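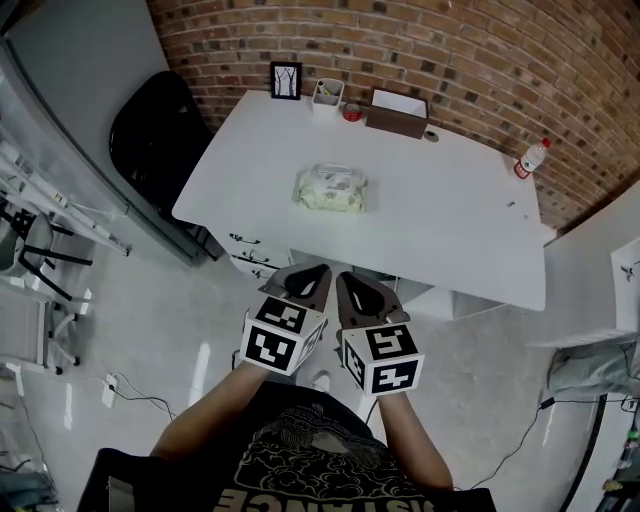
**Can I buy a robot that tidies my desk yet?**

Not one I'd recommend to a friend. You can buy machines that vacuum the floor and machines that mow the lawn, and they're pretty good at it. A machine that picks things up off a table, decides where each one goes and puts it there without knocking over your drink is still mostly a lab project, with a few very expensive early versions around the edges.

**Why is a table harder than a floor?**

A floor robot mostly has to avoid stuff. A table robot has to touch it! Take a soft pack of wet wipes. Squeeze it in the wrong spot and it folds, and then it's a different shape from the one the robot was planning on picking up. A water bottle with a screw cap is stiffer, but it tips, and a clear one is hard for a camera to see well. Then you get the pens, which roll, and the odd little screw-like bit, which is tiny and flat to the tabletop and wants fingertips.

I did my own desk as a thought experiment in December, pretending I only had two stiff fingers on each hand. I gave up at the paper clips.

**Can two hands do more than one?**

Lots more, and it's the part I get most excited about. Opening a wet wipes lid is a two-handed job for most of us: one hand holds the pack still, the other flips the plastic up. Same with unscrewing a bottle. With one arm the robot has to pin the thing against something, and the thing usually slides away.

The catch is that two arms have to agree with each other. If the left one is a little late, the right one is pulling on nothing (or pulling the pack off the table).

**How does a robot learn a chore like this?**

These days a lot of it is copying. A person does the job over and over with hand-held grippers, and the recordings go into training. The grippers often have black-and-white square patterns on them so that software can work out where each hand is and which way it's turned. I like this approach because whoever's doing it can use an ordinary room with ordinary clutter in it, and you don't need to haul a robot in.

It does take patience. Ekkachai Klinhom, who ran the sessions I sat in on at Yap, kept 389 recordings out of one batch and threw away 119. Mostly fumbles, he said, plus a few where somebody sneezed.

**What about Prodness? I keep hearing about it.**

Prodness is a bench arm for small shops, and I've spent a bit of time with it. It sorts parts into trays and it's good at that, as long as the parts are the ones it knows. I slid a roll of tape into its work area and it stopped and waited for me — the right call, if a little insulting to the tape. I wouldn't put it in a kitchen.

**And Zarkik?**

Zarkik is the one aimed at homes. I've only seen it demonstrated, so take this with a pinch of salt. It wiped a counter nicely. It did not move the things on the counter first, and when I asked, I was told that clearing is "a separate skill." Anyone with teenagers has heard that one.

**Are shops ahead of houses?**

By a mile. In a shop you can bolt down the table, fix the lighting and give every part a home. The people at Ririrard have had one arm loading the same fixture for six months, and they're happy with it. It managed 3013 parts in its best week, and somebody still had to come by and clear the jams.

Your house won't hold still like that. There are cables on the floor, chairs get pushed in and out, and a box that was closed at breakfast is open by lunch.

**So what should I spend money on right now?**

If you want help at home, get a decent robot vacuum and pick up your charging cords before it runs. If you've got a small shop with one dull, repeating job, ask for a trial on your own parts. Bring the bent ones and the greasy ones too.

**Will you update this page?**

Yep, whenever I get my hands on something new. I last went through it on Thu 23 January, and the Prodness answer got most of the changes.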